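Notes from the summer build, week six

2018-08-08

I said I would post every two weeks and I have missed two of them, so this one is longer than usual. Most of it is about the disassembly project, because that is where nearly all of our hours have gone.

For anyone who has not read the earlier posts: our club at Wotthorpe entered the student division of the Gendier challenge this year. The task is taking apart and rebuilding a desktop computer with one arm. Teams get a parts list in advance but not the order of the steps. That comes on the morning of the run. Scoring is out of 100, and a run that breaks a part loses the points for that part and everything that depends on it.

We have five people. Jingyi Cheng and I do the motion code. Ho-yin Yau does the fixtures and anything that has to be printed or cut. Ya-wen Yip keeps the test log and runs the practice sessions, and Chi-keung Tsai joined in June and has been working on the grasp positions. Our advisor is Ya-wen Ko, so we have two Ya-wens, and we call one of them Dr. Ko and the other one Yip.

The first month went to the bench. We started out with the case standing up, the way it would sit under a desk, and that was a mistake. Every part had to be pulled out sideways and the arm spent most of its time working around its own elbow. Dr. Ko asked us in the second week why it was standing up and none of us had a good answer. We laid it down on its side the same afternoon. The reach problem mostly went away after that, although the drive area is still close to a joint limit and we have to come into it from one particular angle.

The second thing we changed was where the parts go. At first we only had a flat sheet with tape outlines on it. A part put down on tape is never exactly where you think it is, and for the rebuild half of the task you have to pick it up again. Ho-yin made a tray with ribs and pockets, and it took him four versions. The hard drive stands upright in it in its caddy, with a block next to it so it can't lean. The processor pocket is at the front and is shallow on purpose. If it is any deeper the fingers hit the wall of the pocket before they close.
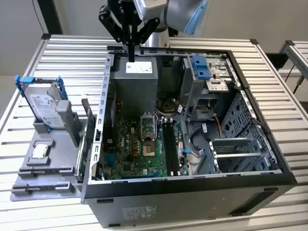

Why does the approach start from straight above?

The case walls leave very little room on the sides, and a vertical move is the easiest one to repeat. We set a safe height over the rim, and every step begins and ends at that height. It costs a few seconds per step, but a failed step no longer drags the fingers across the board on the way out.

That safe height came out of an accident. In the fourth week Jingyi was testing a memory module pull and the arm went directly from the slot to the tray on a diagonal. It hooked a cable and took it along. Nothing was damaged except one latch on a board we had been given for free, but we stopped for the day and rewrote the move library. All moves over the case are now up, across, down. It is boring to watch and I am fine with that.

Cables are the part we are worst at. The parts themselves are stiff and stay where you leave them -- the cables don't. We tried tying them back, and then Yip read the rules again and found that teams can't add anything to the inside of the case. So for now the arm checks the cable positions from the overhead view before each step, and if something is across the path it nudges it away and looks again. Chi-keung wrote the first version of this in a weekend. It is slow, and it sometimes nudges a cable that was never in the way, but it has been more dependable than anything else we tried.

The processor is the other hard one. Lifting it out is easy enough once the lever and frame are up. Putting it back means setting it down flat with the corner mark on the correct side, and the pins in the socket are very easy to bend. We practice on a dead board and we have already ruined two of those. Dr. Ko wants us to let go a hair above the socket and allow it to drop the rest of the way. Jingyi wants to lower it until the wrist feels contact. We have tried both and the log does not show a clear winner yet. I lean toward Jingyi's way, but I also wrote half of that code.

Our best full practice run scored 63. The rebuild half is where we lose most of it. Last year's team from Traltska is coming back with the same arm and most of the same people, and they were well ahead of where we are now. I would like us to be in the 70s before school starts, and I think we can do that with memory and drives alone, even if the processor step stays where it is.

Next up is the power supply. It is heavy for our gripper and the screws are on the outside of the case, so the order matters a lot. Ho-yin is cutting longer finger pads with a rubber face. Yip has booked the Mokgethi room for the two weekends before the qualifier in November, and we will haul the whole bench over there so we can find out what moving it does to our calibration.

If you are a student here and want to help, come by in the afternoon. You don't need to know how to program. Someone has to put the computer back together by hand between runs, and at the moment that is usually me.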